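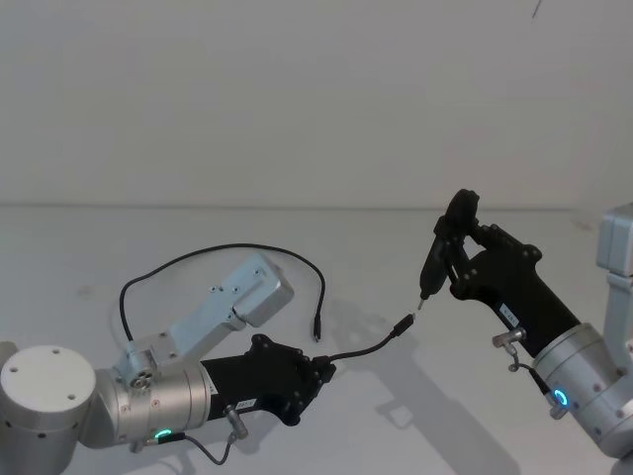
Reviews > Software > Motion planning and control

Meso 6 review: a patient planner for two arms and one very small gap

By Patricio Lagos
15 March 2023

I have been putting off writing about Meso for a while now, mostly because every time I sat down to do it I found one more thing I wanted to try first. Readers who've been with us since the Hanley write-up will know I have a soft spot for planning software that lets you see what it's thinking, and this is very much that sort of program, so please forgive me if I go on a bit!

Meso is a planner and controller for two-arm cells. It comes from Ernent, a small outfit that used to sell calibration tools, and you can tell. The first thing it asks you to do on a fresh install is calibrate both arms against each other, and it won't let you skip ahead. I grumbled about this in January. I've stopped grumbling. The routine takes 10 minutes, it gives you a plain report at the end with the error for each joint, and it keeps the old reports so you can see whether things are drifting from week to week.

My test job was a cable job, as it usually is. One arm holds a short cable with its connector pointing up, the other brings a small metal tip in to meet it, and the two have to end up lined up end to end with only a sliver of air between them. Rigid parts are easy by comparison. A cable has its own opinion about where the connector should sit, and it changes that opinion each time you regrip it.

The older planner I was using, Engström, treats whatever is in the fingers as a fixed shape. You measure it once, type in the offset and hope. Meso looks at the held part again through the wrist camera just before the approach, fits a curve to it, and works out where the end is really pointing. Then it plans for both arms together, so the left can tilt a little to save the right an awkward reach. I found that lovely to watch, and I'll admit I ran it a good many more times than the review needed.

The perception side has its weak spots. Black cable on a white table is about as kind as it gets for contrast, but arm shadows are another matter. With the lights directly overhead, the segmentation kept wanting to treat a dark shadow edge as part of the cable, and the fitted curve would wander off across the table. There's a shadow setting buried under Perception > Advanced (why there?) and once I'd raised it the trouble mostly went away. A second cable lying nearby can fool it too, though you can draw a region around the one you care about and it will stick to that. 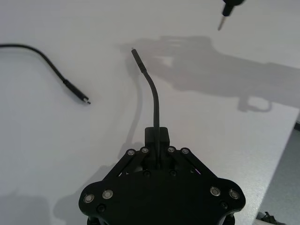 Hanley's people told me they'd seen the same shadow trouble, and that they now plan every wrist-camera look from a pose chosen to keep the other arm's shadow off the part, which Meso will do for you if you tick "view cost" in the planner. I hadn't noticed the box. It adds a little planning time and I think it should be on from the start.

Control is the quiet strength of the whole package. The inner loop runs at 1000 Hz on my machine and the last stretch of an approach is smooth, with none of the nervous little corrections I'd come to accept as normal. You can set a speed for the final stretch separately from everything else, and there is a hold step where both arms stop and wait for you to press a key. I leave it switched on. Old habits.

The tooling is more of a mixed bag. The timeline view is wonderful — you can scrub back through a run and see the planned path, the measured path and the camera's fitted curve all on the same clock. The script editor, on the other hand, loses its undo history when you save, and the colour scheme puts dark grey text on a slightly darker grey. The documentation is friendly and well organised until you get to the two-arm chapter, where it thins out badly.

Would I buy it? For a single arm, probably not, as you'd be paying for a lot you'd never open. For two arms and anything bendy, yes, and I've already moved my own cell over. The licence covers one cell, and the trial runs for 40 days with nothing locked.

Comments

wobblyjoint: Does the regrip check work if the connector is facing away from the wrist camera? That's where ours always falls over.

Patricio Lagos: Not very well, I'm afraid. It flags low confidence and asks for another view. You can add one by hand in the script.

Marg T: Thank you for mentioning the undo thing, I thought I was losing my marbles.

deltabay: Still on Engström here and happy enough, but the timeline view has me tempted. Does it import old logs?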